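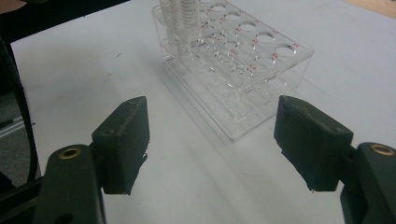
PRENATAL FITNESS / CHECKLISTS

25th December
By the Brarska studio desk

Room and equipment check before the prenatal strength class

Floor mats: flat, no curled corners. OK. Two at the back replaced in July.

Walking track, 400 m loop: clear of leaves and ice. Not OK. North bend still slick, so warm up indoors until it's salted.

Chairs for seated work: rubber feet on all four legs. OK.

Resistance bands (Darari, light and medium): stretch each one and look for splits. One medium band thrown out.

Stability balls: rated load printed and readable. OK. Slow leak in the gray one, pumped up again, check next time.

Drinking water: 500 ml cup at every station. OK.

Room temperature: thermostat turned down 10 minutes before start. Missed last class and two people had to sit out.

Intake forms: provider's note on file for anyone new. One missing. She can watch but not lift.

Exit to Chambi Street: unlocked, nothing stacked in front. OK.

First aid kit: cold packs low, reorder.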